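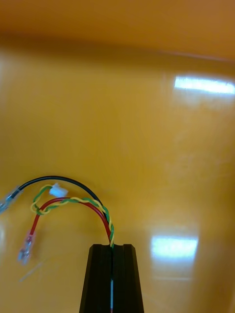
Motasen wire handling kit: gallery

The Motasen kit is an add-on for small robot arms that have to pick up short cable assemblies and put them somewhere else. It consists of a two-finger gripper, a camera mounted at the wrist, a mounting plate and the control software. Vostham sells it and provides the fitting service. Rireck had the kit on its bench from July, and the notes under each heading were written by the people who ran it.

Text: Siwan Beddoe. Bench work: Rhodri Pugh and Aminu Bako. Page last changed 14th November.

Fingers

The fingers are matte black with fine ridges running lengthways. They close to a narrow seam, and a bundle of thin wires can be held in it along its length. Spare pairs are sold separately and fit without tools.

The ridges collect fluff. Wipe them with a dry cloth at the start of each shift.

Grip force

Set in software on a scale from 1 to 7. Rhodri used 3 for mixed bundles and left it there. At 2 the thinner conductors could be drawn out by hand. Settings above 5 were not tried on stranded wire.

The scale has no units. Vostham was asked for a table of values and has promised one with the next manual.

Mixed bundles

A typical test piece had a black wire and a red wire, each with a crimp terminal, and a twisted yellow and green pair ending in a small white connector. The wires share a hold at one end and spread out at the other. The gripper only has to deal with the held end; the loose ends go where their own stiffness sends them.

Black wires tended to stand in a wide arch and the red ones in a tighter arch inside it. The twisted pair is the least predictable part and will cross over its neighbours if the pieces have been stored coiled.

Crimp terminals

Terminals with clear or tinted plastic sleeves are harder for the software to outline than solid ones. Detection of the metal blade was reliable when the blade was in focus. A terminal hanging well out to the side of the fingers was often soft in the wrist view, and the software then marks it as uncertain and asks for a second look from another angle.

The second look can be switched off. We left it on.

White connector

Easily found against a coloured background. The software reports its position and its angle, and the angle is the less steady of the two readings.

Wrist camera

Fixed focus, set for the area just beyond the fingertips. It is factory aligned and should not be loosened. Aminu loosened it on the first day to route a lead and had to repeat the full alignment, following a page of the manual that assumes a printed target. The target is not in the box. It can be downloaded from Vostham and must be printed at full size.

Trays

The kit works with any shallow tray. We used glossy yellow ones because they were already on the site. Black, red and green wires separate well from the colour. Yellow wire does not, and where a yellow conductor ran alone the software lost it more often than any other. In a twisted yellow and green pair it could usually be followed from the green.

Vostham recommends matte grey. The grey trays are listed as an extra and were not supplied for this review.

Reflections

Overhead lights show as bright patches in a polished tray. The software has a mask for these, drawn by hand on a still from the wrist camera. A mask is valid for one arm position only, so a job with several viewing positions needs several masks. This took up more of Aminu's time than the fitting did.

Turning off the lamp directly over the cell removed the worst patch and made the rest manageable.

Lifting clear

After closing, the arm should rise straight up before it moves sideways. With a sideways move straight from the pick, loose ends drag on the floor of the tray and can catch under the rim. The default routine in the software does the straight lift. The routine supplied for Baek arms in the same menu does not, and needs the extra step put in by hand.

Placing

Placing into an open fixture was tested. Placing into a closed housing was not, and the kit is not sold for it. The held end can be set down accurately; the loose ends have to be caught by a guide or by a person.

Test run

The main run was 390 picks, fed by hand, with the trays refilled whenever they ran out. Rhodri kept the log. Dwynwen Prosser went through it afterwards and sorted the stops by cause. The commonest was a missed yellow conductor, followed by tangled pieces lifted together. The software does not detect a double pick. A small scale under the fixture would, and Vostham says one can be connected to the spare input.

Fitting service

Vostham sends an engineer, who fits the plate, runs the alignment and leaves once a first pick has been made. Masks, lighting and trays are left to the customer. Cadi Griffiths handled the booking at our end and suggests having the tray and the lamps in their final places before the visit, as moving either one afterwards means drawing the masks again.

Manual

Clear on fitting, thin on software. The error codes are listed in number order with no index. Codes for the camera and codes for the gripper look alike, and the difference is a single letter at the end.

Availability

The kit, spare fingers and grey trays are sold by Vostham only. Masks and job files made on the review kit can be requested from Rireck by other owners. They will need redrawing for a different cell but show the layout the software expects.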